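# Questions fréquentes : gourdes et gobelets à l'atelier partagé Estside

**Puis-je apporter mon propre gobelet ?**
Oui, s'il se ferme avec un couvercle. Les tasses ouvertes restent dans la cuisine.

**Quelle contenance choisir ?**
La machine Velteo accepte les récipients jusqu'à 21 cm de haut. Au-delà, remplissez au robinet.

**Peut-on y verser de l'eau bouillante ?**
L'eau sort à 87 °C. Laissez-la reposer six minutes avant de fermer.

**Comment nettoyer la paille et le couvercle ?**
Démontez-les chaque soir et lavez-les à l'eau savonneuse. Les joints ne passent pas au lave-vaisselle.

**Où poser son gobelet pendant la journée ?**
Sur une surface stable, loin des claviers. Un panier en fil métallique blanc à plateau plein convient bien.

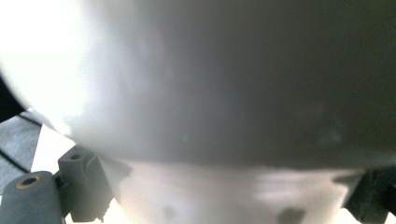
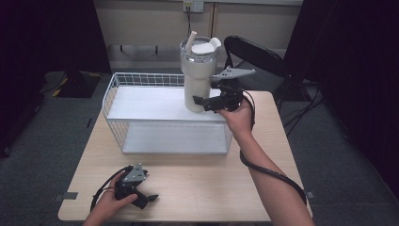
Gretness a écrit à ce sujet : et pour ceux qui restent le soir, on peut laisser le sien sur place jusqu'au lendemain ?
Oui, vidé et marqué à votre nom. Les gobelets sans nom sont retirés en janvier.

**Que faire si le couvercle fuit ?**
Vérifiez le sens du joint. S'il est fendu, l'accueil en vend à 80 centimes.

Mise à jour : 12/06/2019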